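報道関係各位
2023年2月11日
クレカンス株式会社(Clekance)

「片づければ暮らしが変わる」は本当か
家庭の収納についての聞き取り調査を公開、収納用品の購入と満足度に明確な関係は見られず

家庭用収納家具の修理と再販を手がけるクレカンス株式会社は、収納用品の購入と片づけの満足度に関する調査報告書「Hodik(ホディク)」を本日公開しました。家具を売る会社が出す調査は、たいてい「もっと家具を買うべきだ」という結論で終わります。当社もこれまで同種の資料を数多く読んできましたが、その多くは設問の段階で答えが決まっているように見えました。今回の報告書では、当社に都合の悪い結果も含めて、集まった回答をそのまま掲載しています。

■ 調査の背景

収納に関する宣伝文句は年々大きくなっています。引き出しを一つ増やせば朝の支度が早くなる、箱をそろえれば家族の会話が増える、床に物がなければ集中力が上がる。どれも聞こえはよいのですが、根拠を尋ねると、利用者の感想が数件出てくるだけということが珍しくありません。片づいた部屋の写真と、片づける前の部屋の写真を並べたものもよく見かけます。照明も撮影の角度も違う二枚を比べて、家具の効果がわかるのかどうか、当社には判断がつきません。

当社自身も過去のカタログで「見違える暮らし」という表現を使っていました。社内で根拠を確かめたところ、裏づけとなる資料は見つかりませんでした。この表現は次のカタログから削除します。

■ 調査の方法

対象は、当社の修理窓口を利用した方と、地域の広報紙を通じて募集した方を合わせた3,000世帯です。郵送とウェブの両方で回答を受け付け、過去18か月のあいだに収納用品を購入したかどうか、家の中で物を探すことにどの程度困っているか、現在の収納に満足しているかを尋ねました。あわせて12世帯については調査員が訪問し、引き出しや戸棚の使い方を詳しくうかがっています。

集計は外部のデータ分析会社チョウダリー(Chowdary)に委託しました。委託費は当社が負担しています。外部に頼んだから中立だと言うつもりはありません。費用の出どころを含めて報告書の巻頭に記載しましたので、読む方がその点を割り引いて判断してください。

また、回答者の一部は当社の修理窓口の利用者です。壊れた家具を直してまで使おうとする方々ですから、物の扱い方が平均的な世帯と同じとは考えにくく、結果を全国の傾向として引用することはお控えください。

■ 主な結果

過去18か月に収納用品を購入した世帯は全体の58%でした。ところが、現在の収納への満足度を購入の有無で比べても、はっきりした差は出ませんでした。購入した世帯のほうが「物を探すことがある」と答える傾向さえ見られます。ただし、もともと困っていたから購入したとも考えられ、買ったことが原因で探し物が増えたと読むことはできません。因果関係を調べる設計にはなっていないためです。

自由記述で目立ったのは、収納の量よりも置き場所に関する不満でした。よく使う物が踏み台のいる高さにある、家族で決めた場所が守られない、ふたを開けるのが面倒で結局その上に置いてしまう、といった内容です。いずれも新しい家具を買えば解決するとは言いにくいものばかりでした。

一方、「買ってよかった」という回答も一定数ありました。その多くは、引き出しの幅を測ってから選んだ、入れる物を先に決めていた、という世帯です。家具の良し悪しよりも、選ぶ前の手間が効いているのかもしれません。もっとも、これも自己申告にもとづく話であり、測らずに買ってうまくいった世帯がどれだけ回答を省いたかはわかりません。

■ 訪問調査から

訪問した世帯で共通して聞かれたのは、引き出しの一番下の段がほとんど使われていないという話でした。かがむのがつらい、中が見えない、何を入れたか忘れてしまう。理由はさまざまですが、段数の多い家具ほど便利だという売り文句には疑問が残ります。

食卓やその周りに出したままの物についても尋ねました。毎日使う器や開封した食品の箱は、戸棚に戻すよう決めても数日で元の場所に帰ってくるそうです。ある回答者は、戻すことをやめてから家族のけんかが減ったと話していました。片づけの専門書であれば失敗例に分類される家庭ですが、本人の満足度は高く、こちらから改善を提案する理由は見当たりませんでした。 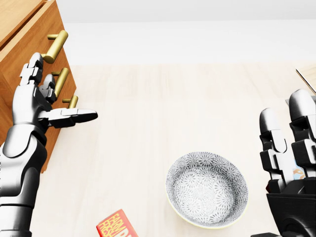 結局、収納家具は買わないほうがよいのですか。

入れる物と置く場所が決まっていて、手持ちの家具に収まらないのであれば、購入を検討する意味はあります。どちらも決まっていない場合は、先に今ある引き出しを空けて中身を確かめることをお勧めします。

■ 取っ手と引き出しの不具合について

報告書の後半では、修理窓口に寄せられた相談の内容をまとめました。最も多いのは引き出しの動きの悪さで、次が取っ手のゆるみです。

「一生もの」とうたう木製家具でも、木は湿度で伸び縮みし、ねじはゆるみます。高価な製品なら不具合が起きないという印象を与える広告は多いのですが、窓口の記録を見るかぎり、価格帯による違いは読み取れませんでした。手入れ不要という表示についても同様です。取っ手のねじは季節の変わり目に締め直し、引き出しが重くなったら中身を減らしてから滑りを確かめてください。これだけで修理に出さずに済む例が相当数あります。当社の売上にはつながりません。

市販のつや出し剤については、効果を確かめられなかったため、推奨品を挙げていません。複数のメーカーから掲載の打診を受けましたが、いずれもお断りしました。

■ 調査責任者のコメント

クレカンス株式会社 生活調査室長 シャラダ・ラマサミ(Sharada Ramasamy)

「社内では、この結果を出す必要があるのかという声もありました。私も、調査で世の中の買い物の仕方が変わるとは思っていません。前職で似たような調査を何本も担当し、見出しに使える数字だけが残っていくところを見てきました。今回は使いにくい数字も残しました。満足度の設問には私自身いまだに納得していません。『満足していますか』と聞かれて、自分の家に不満だと書く人がどれくらいいるでしょうか。次回は聞き方を変えるつもりです。」

■ 今後の予定

3月に、報告書の内容を説明する会をオンラインで開きます。説明会では製品の紹介や販売は行いません。調査方法への批判や再集計のご要望を優先して受け付けます。

あわせて、収納の見直しを学ぶ講座「スキレル(Skilell)」の募集を一時停止します。受講後に暮らしが改善するという案内文を掲載していましたが、受講者への追跡調査を行っておらず、現時点では効果を示すことができません。追跡調査の方法が決まりしだい、再開の可否を改めてお知らせします。すでに受講料をお支払いの方には全額を返金します。

■ 報告書の入手方法

報告書「Hodik」は当社ウェブサイトで無料で公開しています。登録は不要です。設問票の全文と、個人が特定されないよう処理した集計表も同じページからご覧いただけます。

引用の際は、回答者に当社の修理窓口利用者が含まれること、費用を当社が負担していることを併記してください。満足度の数値だけを抜き出した比較広告への使用は、お断りします。

■ 会社概要

社名:クレカンス株式会社(Clekance)
事業内容:家庭用収納家具の修理、再販、部品の供給

■ 本件に関するお問い合わせ

クレカンス株式会社 生活調査室
当社ウェブサイトのお問い合わせフォームより、件名に「Hodik」とご記入のうえお送りください。取材のお申し込みも同じフォームで受け付けています。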